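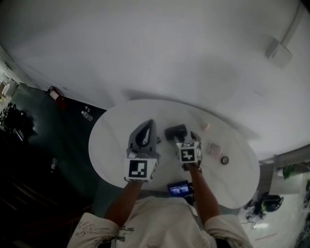 Vamis Comes Home to the Taproom, and You Picked the Recipe

Dear friends of Arnedar,

Well, the votes are in, and I have been sitting on the result long enough that my family has started leaving the room when I say the word "lager." When we asked you last fall to help us choose a new year-round beer, I thought we might hear from the regulars, a few of their cousins and possibly the man who delivers our grain. What we got was 884 ballots, some of them with letters stapled to them, one with a drawing of my dog. Thank you! I read every one of them, including the long one about hops that went on over the back of the card and up the side.

So let me tell you what won. It is the dark lager, the one we had been calling Vamis on the tap handle since October because we had to call it something, and now the name has stuck and I don't think I could change it if I wanted to. It took 371 votes. The wheat beer came second with 259, and the remaining ballots went to the red ale, apart from a small pile asking us to bring back the pumpkin beer. I hear you, pumpkin people. I am not promising anything.

For those of you who missed the pours over the winter, Vamis is dark brown, lighter to drink than it looks, with a bit of toast and a bit of cocoa and a dry finish that makes you want a pretzel. We worked on it longer than I care to admit. The first batch tasted like a campfire (a nice campfire, but still) and the second was so polite that people drank it without noticing and then asked what else we had. The one you voted for is the batch we poured at the harvest supper, with less roasted malt and a longer rest in the cold tank. If you were at the supper and remember it a little stronger, that is probably the supper.

A word about that longer rest, as several of you wrote in to ask why a lager takes so much longer than an ale. The yeast we use for lager likes to work slowly and in the cold, and once it has finished there is still a good stretch of waiting while the beer clears and the rough edges go away. You can hurry it, and plenty of brewers do, and some of them make a fine beer that way. We tried it once and I was not proud of what came out. It ties up a tank, which makes our bookkeeping gloomy, but I would rather pour it late than pour it early. You'll notice we sometimes run out between batches. When that happens, please be kind to whoever is behind the bar, and try the red ale.

Now to the party. We are holding the official release at Mensah Hall, up the hill from the brewery, and everybody on this list is invited, along with whoever you'd like to drag along. Doors open in the middle of the afternoon and we will keep going until the last bus down to Malasmont, which the driver has assured me will wait a few minutes for stragglers but will not wait for speeches. There will be a speech, I'm afraid, but I've been told to keep it short and I have been practicing in the car.

Your first glass is on us if you voted. You don't need to bring proof, we'll take your word for it. After that it is the usual taproom prices, and there will be the wheat beer and the red ale on as well, so that people who backed the other side can drink their feelings. For the drivers and the younger crowd and anybody who just doesn't fancy a beer, we're making our ginger soda by the barrel, and there'll be cold cider from the orchard next door, the kind without any kick to it.

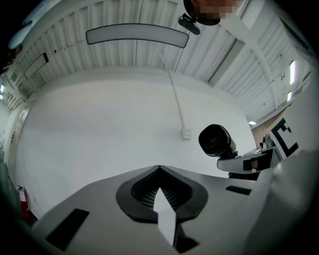
Food has been the hardest part of the planning, if you can believe it, because everyone I asked had a different idea of what goes with a dark lager. I wanted sausages. The kitchen wanted a slow braise with onions. My mother wanted her peanut stew, and since she was the only one who turned up with a pot of it for us to try, there will be peanut stew, plus sausages, plus a tray of roasted squash for those who'd like to skip the meat. I'd been fretting about the smell of all that frying hanging over the tables, but a high white ceiling does wonders, all that air above your head for the steam to wander off into, and the light bouncing down from it makes even a bowl of brown stew look cheerful. Bread is coming from the bakery on the corner, baked with our spent grain. It is dense and a bit sweet and it soaks up gravy like nothing else I know.

Since we're on spent grain, I get asked about it on nearly every tour, so let me put the answer down in writing. After we've steeped the malt and drained off the sweet liquid, what's left behind is a great heap of warm, wet grain that smells like breakfast. Most of it goes to a farm down the valley, where the cows have apparently learned the sound of the truck. Some goes to the bakery. And if you garden and would like a bucket for your compost, come by the side door on a brew day with your own bucket, and a lid if you're driving, because the smell does get into the upholstery. Mix it in well with dry leaves. I once left a pile sitting by itself behind my shed in warm weather, and the neighbors and I are only now back on good terms.

A few practical things about the release, and then I'll get on to the tours.

Parking at the hall is tight. If you can walk up, walk up, it's a pleasant climb and you'll have earned the glass. If you can't, there is room in the lot by the old feed store, and we'll have somebody running people up the hill in the brewery van. The step-free way in is on the garden side, and there are seats saved near that door for anyone who'd like one. Dogs are welcome outside on a leash. Mine will be there and would like to meet yours.

We'll have bottles of Vamis to take home, with a limit of 2 per person on the day. I know, I know. I argued for more. But we bottle by hand, the labels came back late from the printer, and I'd sooner see a lot of you go home with a little than a few of you go home with the lot. There will be more in the taproom fridge once we've caught up with ourselves. If you buy a bottle, keep it somewhere cool and out of the sun and drink it fresh. People do like to tuck a special bottle away for years, and with some beers that's a lovely idea, but this one won't thank you for it.

About those labels. The brown one with the gold lettering was going to be the final version, and then we printed a test sheet and discovered that in the dim corner of our own bar you couldn't read a word of it. So it's cream now, with the lettering in dark green, and the little hill above Malasmont along the bottom. If you look closely you can find the brewery chimney. My thanks to everybody who put up with me holding bottles under lamps and asking whether they could see it yet.

As for tours, they're starting again now that the floor by the big kettle has been redone. We take small groups because the stairs to the loft are narrow and I talk with my hands. You'll see the mill, the kettle, the cold room where the lager sleeps, and you'll get to chew on some malt, which I always think is the best part. Please wear closed shoes. The floor gets hosed down a lot and we've had a few sandals come to grief. Sign up at the bar or answer this letter and we'll find you a spot. Birthdays and work outings are fine too, only give us some notice so we can have enough glasses washed.

The homebrewers' evening is carrying on as before in the back of the taproom. Bring something you've made, good or bad. The bad ones are more use to the rest of us, in my experience, and the best talk we had all winter came out of a stout that had gone sour in somebody's garage. If you've never brewed and you'd like to start, come and listen and taste a few things, and we'll send you home with a spoonful of advice and perhaps a bit of yeast in a jar. We do ask that you label your bottles, please. There was an incident with a plum wine.

One last note, on glasses. We seem to be short of the tall ones. If one has followed you home in a coat pocket, I'm not cross, but we would be glad to have it back before the release, and you can leave it on the shelf inside the front door without saying a word to anybody.

I'm looking forward to seeing so many of you up at the hall, and to finally pouring a beer that you had a say in. Come hungry, come and say hello, and if you were one of the people who wrote me a letter with your ballot, tell me which one was yours. I'd particularly like to find the artist who drew the dog.

Warmly,

Mansa Arthur
Arnedar Brewery, Malasmont
25/02/2018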